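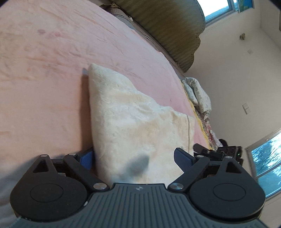

Annatjie Fourie makes beds for a living, or did for long enough that she still thinks of it that way. She started as a room attendant at a lakeside hotel, ran the linen room there for six years, and now looks after furnished rentals for Aguiar, a small letting company with 23 apartments on its books. She also trains the people who get them ready between guests.

We met at one of the apartments in July, at ten in the morning, an hour after the last guests had checked out. She had already stripped the bed and opened the windows.

"Air it first," she said. "People want to put the clean sheets on right away. Leave the mattress open while you do the bathroom. You have to do the bathroom anyway."

Fourie's view of plush blankets has changed over the years. She used to refuse to have them in a rental. They show every handprint, and a guest who sits on the edge of the bed leaves a mark that looks like a stain until you brush it out. Then the company's bookings for the winter months picked up, and guests kept asking for something warmer to the touch than a cotton spread.

"So I gave in," she said. "But I have rules for them. Cold wash, very little detergent, no softener. Softener makes the pile go flat and greasy. And low heat in the dryer, or no heat if you have the time."

A dark patch on a plush blanket is often only pile lying in the other direction, she said, and she tells new cleaners to run a hand over it before they reach for the spray. If it moves, leave it alone. If it doesn't, use a damp cloth, then let it dry and brush it.

She spreads a blanket of that kind from the foot of the bed, pulling it toward the pillows in two or three long tugs. She doesn't try to get every crease out. "It isn't a sheet. It's supposed to look soft. If you keep smoothing it you'll be there until lunch, and you'll have lines all over it from your fingers."

Cushions go on last. Shaggy ones get shaken outdoors, held by two corners, and she checks the seams while she has them in her hands, as a small gap can let the filling out in the wash. The covers that zip off are washed inside out. The ones that don't are washed whole if the label allows it, and go into the dryer with a couple of clean tennis balls.

About labels she is strict. Nobody on her team is allowed to cut them off, even when they stick out.

"Turn the cushion so the tag is at the back or underneath, fine. But I need to read it. I had a girl cut the tags off 20 cushions because she thought they looked untidy. Then I had to guess how to wash every one of them."

Quilted pieces are the slow part of the job. A bolster or a padded throw holds water in the stitching, and it can feel dry on the outside while the middle is still damp. Fourie hangs them over two rails, so that air gets between the layers, and leaves them overnight. Piped edges she presses back into shape by hand before they dry. Ribbed fabric gets vacuumed along the ribs with the soft brush.

I asked how long a bed should take. She said over six minutes for a double is too long for sheets and a duvet, once you know the room. The blanket and cushions she doesn't time. Her cleaners send her a picture when they finish, and she looks at the corners of the bed before anything else.

At home she has one blanket and two pillows, all plain white. "My sister says it looks like a clinic," she said. "It takes me a minute and a half."

She had the next apartment at noon. On the way out she went back to the bedroom to close the window, and moved one cushion over by the width of her hand.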